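Viketti V2 Hand Set – Product Page and Service Notice

The Viketti V2 is a pair of five-finger hands for full-size walking robots. It is sold as a left and right set, with wrist clamps, two cables and a control box. Most buyers use it for stocking and fetching work: drawers, shelves, bottles, cans and small boxes. The clamps fit most round forearms, and a set can be put on with a hex key in under an hour.

This page covers the current version and the grip release fault found in October. If you own an earlier set, read the service notice before you run it again.

What went wrong

During stocking trials at our Clamside test room, a left hand let go of a full bottle while the arm was moving over an open drawer. The bottle hit the front rim and landed on the floor. The robot did not register the drop. It went on with the job and tried to place a bottle it no longer had.

We repeated the job 200 times and got the same release 21 times. It was always the left hand, and it always happened with the wrist turned well outward. The cable was being pulled tight at the clamp. When the pull was strong enough, the plug shifted in its socket and the hand lost its signal for a moment. The old software treated a lost signal as a command to open.

The right hand uses the same plug, but its cable leaves the clamp on the other side and has more slack. We have not seen the fault on a right hand. The repair kit covers both anyway.

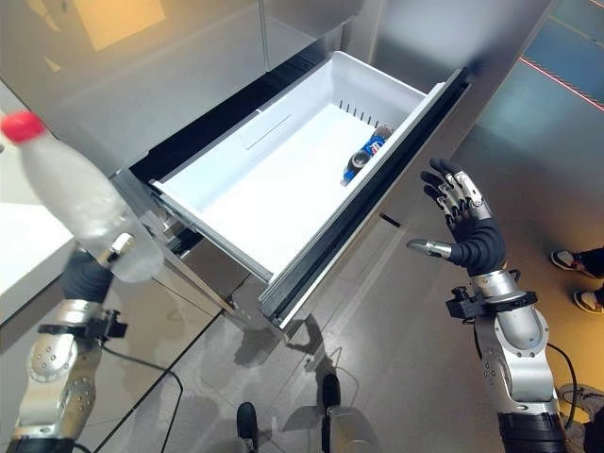

Product notes by Ngân Từ, Mevever
2 December 2019

The drawer job is a hard test for the cables. The robot has to stand close, keep one hand clear of the drawer and bring the other one over with the load. Bottles are often held at an angle, and the wrist turns a long way between the pickup and the release. A cable that looks fine with the arms at rest can be too short at the end of that turn.

What has changed

The new clamp has a strain relief arm that holds the cable before it reaches the plug. The plug now locks with a quarter turn. The cable is longer, so it hangs in a deeper loop under the forearm. Keep that loop clear of the knees and feet. On shorter robots you may need the clip that comes in the bag with the clamp screws.

Software 2.6 changes what the hand does when the signal drops. It now holds its last grip and sends a stop to the arm. It will not open until an operator clears the fault at the control box. Please note that this also means the hand can stay closed on an object, or on a person's fingers. The manual release is the small lever on the back of the wrist. Everyone working near the robot should know where it is.

Who needs the kit

Any V2 set with a smooth plug collar needs the kit. Sets with a ridged collar already have the new parts and only need the software. The kit is free, and it contains two clamps, two cables, screws and a printed guide. Sets sold through Pappas are covered on the same terms.

Until the kit is fitted, do not carry glass or full open containers, and keep people outside the reach of the arms while the robot is powered.

Specifications

Weight, each hand: roughly 26 ounces, without clamp
Fingers: four and a thumb
Signal loss behavior: hold and stop (software 2.6 and later)
Cable: black, locking plug, replaceable
Warranty: 2 years, cables included

To order the kit, send the serial number from the underside of the control box to Mevever service. Include the robot model and say which way the cables run now, inside or outside the elbow.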